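Screw cap (bottles)

I've been keeping this little encyclopedia of kitchen stuff for a while now, and the screw cap is the entry I get the most mail about, so I've rewritten the whole thing. A screw cap is a closure that turns onto a threaded bottle neck and seals by squeezing a soft liner against the rim. That's it! You'll find them on oils, syrups, vinegars, spirits and plenty of wine, and people also call them twist caps or screw tops (my family just says "lid," for everything, including corks).

Parts

The bit you grip is the shell, usually metal or plastic. Inside it there's the liner, a thin disc that does the real sealing work, and I'd say most caps that "went bad" on me really had a tired liner. The side wall is called the skirt. Then there's the neck finish, meaning the threaded glass part, and on a lot of bottles a collar or sleeve wrapped around the neck for looks, or a tamper band that snaps the first time you open it.
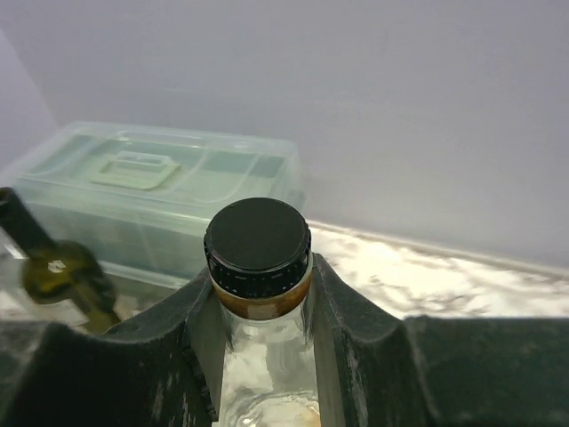

Skirts come either smooth or ribbed, and the ribbed kind is called knurled if you want to sound fancy. I'm a big fan of knurling, especially with oily fingers. On a wide, short cap like the glossy black one on this clear glass bottle, those little vertical ridges give your fingertips something to push against, and the plain flat top stays easy to wipe. Tall narrow caps look more elegant, I'll admit, but I find them much harder to start when they've gotten sticky. I tried out a set of knurled caps from Hidex last January and now I've put them on half my pantry (the other half still has whatever it came with, and it shows).

Sizes

Caps are sized by the outside diameter of the neck threads, in millimeters, with a second number for the style of thread. A 30 mm cap will not go on a 28 mm neck, no matter how hard you believe in it. I learned this after ordering a bag of 163 caps in the wrong size from Trekura, and yes, I still have most of them. If you're buying spares, measure the neck with calipers, or take the old cap along to the store and try it against the new ones.

Screw caps and other closures 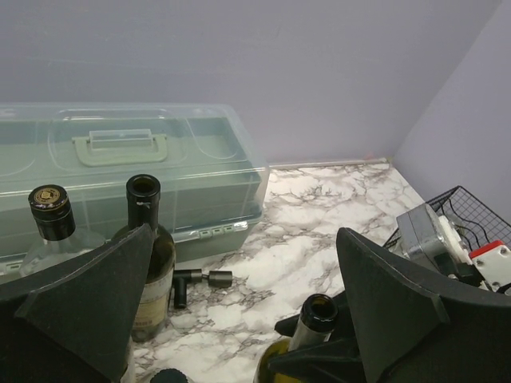

Two bottles on a marble-patterned counter: clear glass with a black cap, and dark olive-green glass, open at the top.

Wine is where folks get worked up. Cork has the ceremony and the nice pop, and screw caps have the huge advantage that you can close the bottle again in about 7 seconds without hunting through a drawer. For wine I plan to finish the next evening, I'll take a screw cap every time. Glass stoppers are lovely too, although mine (a Fröhlich one) has a rubber ring that picks up smells like crazy, so I keep it for water.

Decoration

The flat top is prime real estate for a logo. Some makers print it, some emboss it, and some put on a metallic emblem with tiny lettering around the edge. My favorite is the old Vakesetti syrup cap, which I collect in a modest way. I have 55 of them in a cookie tin.

Care

Wash plastic caps by hand in warm soapy water, pop the liner out if it's removable, and let both parts dry fully before you put them back together. Wipe the threads on the bottle as well! Dried syrup in there is the number one reason a cap gets stuck. To loosen one, hold it under hot tap water for a bit and try again with a rubber band around the skirt.

See also: Bottle neck finishes; Corks and stoppers; Pour spouts; Swing-top bottles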